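Search this site Go

Thread count and what it measures - speaker notes, Nipon Intarasuk

Slide 1. Open with the label claim: 400 or 500 on the pack.
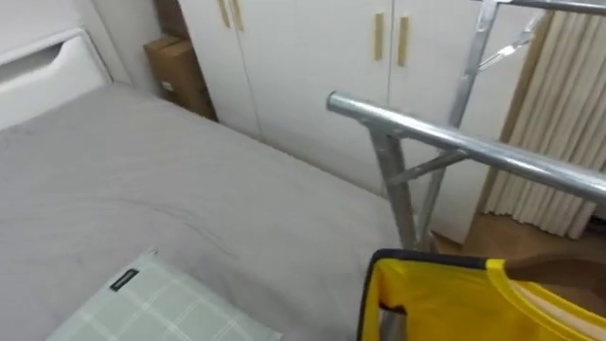
Count is warp plus weft per square inch. Plied yarns inflate it - define ply before going on.

Slide 2. Ovton test, 43 wash cycles. Pilling tracked staple length. Pause for questions, 7 minutes.

Last updated Jul 30, 2021

Comments
Liesbeth Van Beek: Was the weave percale or sateen?
Hưng Đặng: Percale, per slide 2 handout.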